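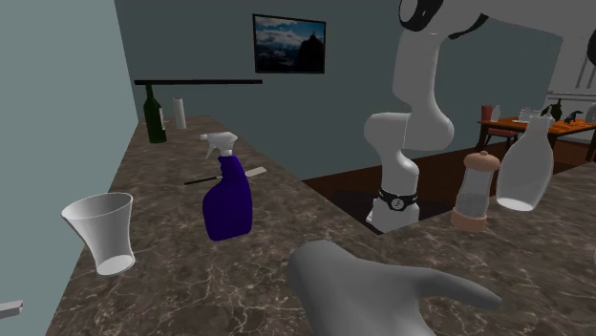 Flevham Library Writing Circle – Members' Pages

Home Stories Poems Meetings Join Contact

The Kitchen at Gridlow

My mother's cousin Radwa Badawi got me the job, in the way she gets everyone their jobs, by mentioning it over the washing up as though it had already been arranged. She said they wanted people with steady hands. I had been icing cakes at Gunus for nine years, until the bakery closed in November, so I suppose I qualified, although I'd never in my life touched a computer game and told them so at the interview, twice.

"That's fine," said Fiachra Hennessy, who ran the room. "It isn't a game. It only looks like one from behind."

What it was, was a kitchen. It lived in the machine and you got into it by putting on the headset and taking hold of the two grips, and then there you were, with a brown marble bench in front of you and a white arm bending over it, and when you moved your own hand the big grey one moved as well. There was a picture of mountains on the back wall. I grew very fond of those mountains. There was a dining table on the other side of the room with a chair pulled up to it, and all that first week I wanted to go over and sit down.

The work was to pick things up. You picked up the thing you were told to, you put it where you were told to, and the arm kept what you had done so that later on it could have a try by itself. Every go was called a showing. They wanted 2,000 showings for each job on the list, which sounded like a great many until I thought about cupcakes.

I was dreadful at first. I chased the purple spray bottle up and down that bench like a kid after a chook. I'd reach for the cup and my fingers would go wide, or I'd have it and be so pleased with myself that I'd turn to tell someone, and of course the arm would turn too, and off the cup would go onto the floorboards. The knife I wouldn't touch at all. I knew perfectly well it couldn't cut anybody, and I went round it anyway – every time, a good wide berth – until Fiachra came and stood beside my chair and asked, very kindly, whether I'd noticed that the arm had started doing it as well.

I hadn't. He played me a run it had done overnight with no one at the grips. The hand came down over the bench, drew itself back as it passed the knife, had a little think, and went the long way about.

"Is that bad?" I asked.

"I don't know yet," he said. "It's you, though. Jamshid's doesn't do that."

Jamshid Hosseinzadeh had the station next to mine. He'd driven forklifts at the Lodhi depot and he went at everything in straight lines, down, shut, up, across, and his arm did the same, brisk as you like. Po-yen Tam on the far side hummed while she worked, and I won't swear to it, but I always felt hers had a bit of a sway. After I'd seen the business with the knife I couldn't stop watching for it. I'd go home and butter toast and wonder what I was giving away.

It made me careful, and being careful made me worse. I thought about my wrist so much that I forgot what the wrist was for. I had the ball job by then, which was to take a small brown ball and carry it in the gripper over whatever had been put out that day, and they did put things out, mugs and phones and a bit of crumpled cloth, all sorts. I'd get it up and then I'd hang there, fretting. 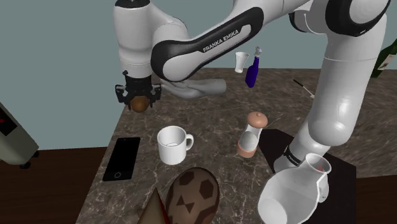 The brown ball, held over the back of the bench.

It was Shamim Baloch who sorted me out. Shamim was the oldest of us and had been a piano teacher, and she had a way of eating her sandwich while looking at your screen that made you sit up straight. She watched me hold that ball over the back corner for a good long while.

"What did you do," she said, "when a customer was looking at you through the glass?"

I said I used to pretend it was my nan.

"Well then," said Shamim, and went to rinse her cup.

So I pretended it was Nan. She taught me to pipe when I was small, standing behind me with her hands over my hands on the bag, and she never said a word about pressure or angle, she only leaned, and I went where she leaned. I'd forgotten that. I'd forgotten that she used to lift the nozzle off with a little flick to the left, and that I did it too, on every cake I ever sold, and that my sister does it with the tomato sauce.

I closed my hands on the grips and brought the ball along, past the mug, past the pepper thing with the pink hat, and I set it down. And then I lifted away, with a flick.

I didn't fix it. I did all the rest of them that way. Some weeks later Fiachra left a run playing on the big screen at the end of the day while we were finding our coats, and I stopped with one arm in my sleeve, because there it was, the ball going down and the gripper coming off it, up and a bit to the left.

"Whose is that one?" said Jamshid.

"Hers," said Po-yen, pointing at me.

I said it was my nan's, and went for my bus.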